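Lokow at the Whitcombe, Monday night — who else went?

foltia_fan
Just in, ears still ringing, and I had to post before bed. I've seen Lokow four times now and I think that was the best of the lot!
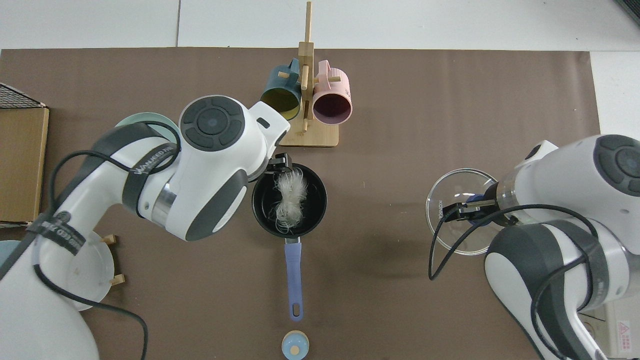

They opened with the slow one from the second album, which I never expected to hear live, and Folke Sjöberg sang the whole first verse without a mic. You could hear him at the back by the bar (where I was, as usual). Then the drums came in and the place went mad.

dormouse88
Glad you enjoyed it but the sound was dreadful on the left side. All bass, no vocals. We moved over after three songs and it was a bit better.

foltia_fan
Oh no, really? It was lovely where we were. Which door did you come in by?

dormouse88
The side one, next to the cloakroom. Also £6.50 for a pint, come on.

pete_in_the_pit
The Whitcombe holds 1,070 and it felt like every one of them was stood on my foot. Great set though. I'd have swapped the long jam for "Foltia", can't believe they dropped it.

kestrelle
Disagree, the jam was the best bit. Arvid Midtbø's guitar at the end of it — I had goosebumps. "Foltia" has been in every set for years, let it rest.

pete_in_the_pit
Let it rest?? It's the reason half of us bought a ticket.

kestrelle
Speak for yourself :)

foltia_fan
Look at my username and guess whose side I'm on. Anyone catch the name of the support band?

dormouse88
Lendlow. They've got an EP out in November.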